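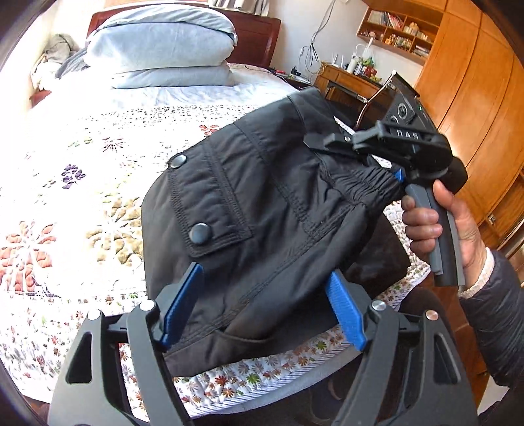

Volow, January 23, 2024

Urero Trail Club
Minutes of the winter members' meeting

The meeting opened at seven in the upstairs room of the Volow library. The club president chaired. The secretary took notes. A quorum was present.

1. Minutes of the October meeting

Approved with one correction. Under item 5, "north gate" should read "north grade." The gate has no work scheduled.

2. Trail conditions

The trails lead reported on the walk-through of the Urero loop. The lower section is in fair shape. Two culverts past the quarry turnoff are plugged with leaves and gravel, and water is crossing the trail and cutting a channel on the downhill side. The second footbridge has a loose handrail post. It has been tied off with rope and a sign put up.

The Siriwardena spur is still closed above the switchbacks. A large fir is down across the trail and needs someone certified on a long-bar saw. The county has been told. If the county has no date for us by the end of February, we will ask the Fesel crew if they can take it on.

A member asked if the spur could be opened as far as the switchbacks. The trails lead said there is no good place to turn around and people would climb over the tree. It stays closed.

3. Money

The club has 4000 dollars in the general account after paying the insurance. Dues are coming in slowly. There are 52 paid members for the year so far. Reminders go out by mail next week to anyone who has not renewed, and by email a week after that.

Dues stay at 20 dollars for a single member. A motion to add a household rate was made and seconded. Discussion followed on what counts as a household. The motion was tabled until spring.

4. Crew clothing

The club has been asked to settle on work clothing for crew days. Past practice was that people wore what they had, and several members have torn up their own pants on the brush work at the spur.

Black nylon was preferred over cotton for drying time. Members who have worn it said the double-stitched seams hold up in blackberry. Pockets with a flap that snaps shut were also preferred, as two people lost truck keys last season on open pockets. One member objected to black in summer. The chair pointed out that most crew days are over before noon.

Moved and seconded to spend up to 50 dollars per crew leader on one pair each, crew leaders only, with other members free to order at their own cost. Passed with two opposed. Sizes to the secretary before the end of the month. Gloves and hard hats will still be handed out at the trailhead and have to come back the same day.

5. Tool shed

The shed roof leaks over the workbench. The loppers and the small saws have been moved to the back wall. The tools lead would like the roof patched before the March work days and can get the roofing at cost. Approved.

The McLeods need new handles. Two of the mattocks are missing. Anyone who has one at home should bring it to the next work day, no questions asked.

A sign-out sheet is now on a clipboard inside the door. Please write the date you took the tool as well as the date it came back.

6. Fesel relay

The organizers of the Fesel relay want to use the lower loop again in October. Last time there was damage at the creek crossing, and the course tape was left up for weeks. The club will agree if the race goes over the bridge instead of through the creek and if the tape is down the day after. The handrail has to be fixed first. The secretary will write to them.

7. Parking

Cars are blocking the fire road on weekends. The neighbor at the bottom of the road has complained again, this time to the county. We will ask for two more signs. In the meantime, crew members should park at the gravel lot and walk up, including those carrying tools.

8. Other business

A member asked if dogs can come on crew days. No change to the rule: no dogs where saws are running.

The first aid kit in the shed is short of gauze and tape. The tools lead will restock it.

The library wants the chairs stacked by the window after each meeting.

Next meeting is in April, same room. Adjourned at a quarter to nine.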